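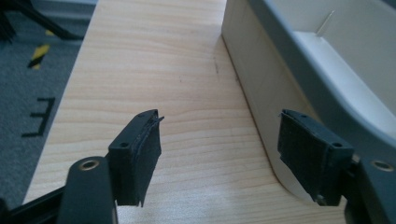
Sandrine Picard wrote to ask whether it can go straight over old varnish. It can't. The oil has to reach bare wood, so varnish, lacquer and paint must come off first. Wood that has only ever been oiled needs a light sanding and a wipe.

Grodholm Clear Table Oil

Size: 500 ml can
Finish: matte
Color: clear, warms light wood slightly
Customer reviews: 1,516
In stock

Grodholm Clear Table Oil is a penetrating oil with a small amount of hard wax. It is made for tabletops, desks, counters and shelves that are wiped down often. It soaks into the surface and leaves the grain easy to feel. It does not form a thick film, so a worn spot can be fixed without stripping the whole top.

The oil can be used on beech, birch, ash, oak, maple and most other hardwoods. Pine will take it too but drinks more on the first coat. Oily tropical woods such as teak dry slowly and should be tested on the underside first. It should not be used on laminate, printed surfaces or outdoor furniture.

What you need

Sandpaper in 120, 180 and 240 grit
A sanding block
Lint-free cotton cloths
A flat brush or a white applicator pad
Nitrile gloves

Cloths and pads are sold separately. See the Plondar applicator pads under Accessories.

How to apply

Sand with the grain and finish at 240 grit. Going finer closes the surface and the oil will sit on top. Vacuum the dust and wipe the wood with a dry cloth. Take extra care at rounded corners and along the ends of boards, where scratches show up after oiling.

Stir the can well. Do not shake it. The wax settles to the bottom in storage and has to be mixed back in.

Spread a thin coat with the brush or pad and leave it for 30 minutes. Add a little more wherever the wood has gone dull. Then wipe off everything that is still wet on the surface, using a clean cloth and changing it when it gets loaded. Look across the top at a low angle toward a window. Any shiny patch is oil that still needs to be wiped.

Let the first coat dry overnight, rub lightly with a gray pad and apply the second. Most tables need 2 coats. Pine and end grain may need another. 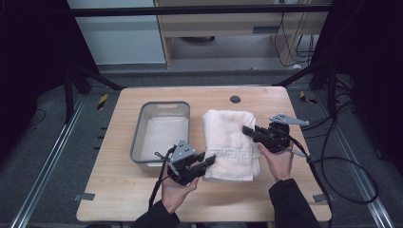
Put the second coat on the same evening as the first and my desk stayed sticky for a week. Had to wipe it all back with mineral spirits and start again. Wait overnight like the can says. Good finish once I did it right. Ajith Bhat

Reply from the shop: Mineral spirits is the right thing to use on a tacky coat. In a cold room, give it a full day between coats even if the surface feels dry to the touch.

Drying and first use

The table can take light use the next day. Keep water, hot dishes and tablecloths off it until the oil has fully cured, which takes two weeks at normal room temperature. Leave rubber mats and felt pads off for the same time, as they can mark a fresh finish.

Cleaning

Use a damp cloth and a drop of mild dish soap, then dry the surface. Avoid scouring powder, bleach and spray cleaners with ammonia. Coffee and red wine will not mark a cured top if wiped up soon, but may leave a ring if left overnight.

Repairing a worn spot

Sand the spot with 240 grit, going a little past the edges. Wipe, apply a thin coat, wait and wipe off as above. The repair will look slightly darker for a few days and then blend in. For a deep scratch, start at 180.

Holes and cutouts

If your desk has a cable hole, remove the plastic insert before you start. Oil the inside edge of the hole with a folded cloth. Raw wood there picks up moisture and can swell enough that the insert will not go back in.

Safety

Cloths soaked with oil can heat up and catch fire on their own. Lay them flat outdoors to dry or put them in a metal can filled with water and closed with a lid. Do not leave them in a pile or drop them in the trash wet. Open a window while working. Keep the can away from children.

Storage

Close the lid tightly. A half-full can forms a skin over time. Cut the skin out and strain what is left through a paint filter. An opened can should be used within a year.

Formula change

Cans filled from May 2024 on have a lower odor and a slightly thinner consistency. Old and new stock can be used on the same table. The new cans have a green band under the lid.

Related products

Grodholm White Table Oil, for keeping light wood pale
Plondar applicator pads
Cisneros sanding block, cork
Bukidach wood soap

Shipping

Oil ships by ground only and cannot be sent by air. Unopened cans can be returned. We cannot take back cans that have been opened.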